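Tuddale Wall Vent Cover, Louvred, 153 mm

Home / Ventilation / Covers and Grilles

The Tuddale 153 is a fixed louvre cover for interior and sheltered exterior walls. It fits over a round duct opening and is held by four screws at the corners. Blades are set to shed light rain - the cover is not rated for exposed gable ends.

Overall size: 153 x 153 mm
Depth from wall: 14 mm
Blades: 8
Finish: white or Penry grey
Supplied with: screws, wall plugs, foam gasket
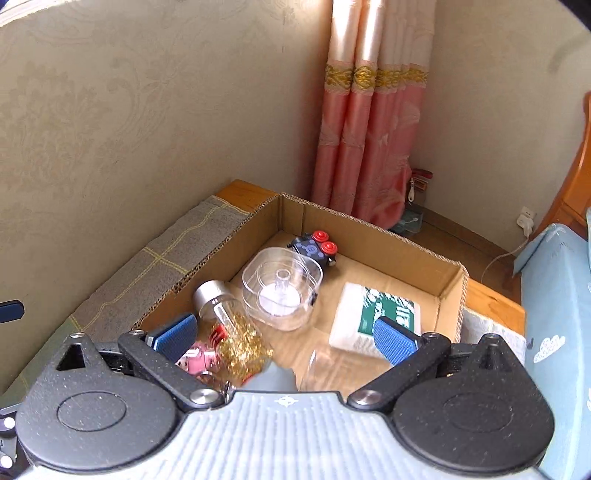 Can the cover be painted?
Water-based paint can be used after a light sanding. Keep the gaps between the blades clear, as a thick coat will reduce airflow.

Clean with a damp cloth and mild soap. Do not use solvent cleaners on the grey finish. Insect mesh is sold separately under the Ulau range and clips to the rear face before fitting.

Orders of 20 or more are sent from the Vostport depot. Stock of the grey finish is limited until February.

Page updated 8/21/25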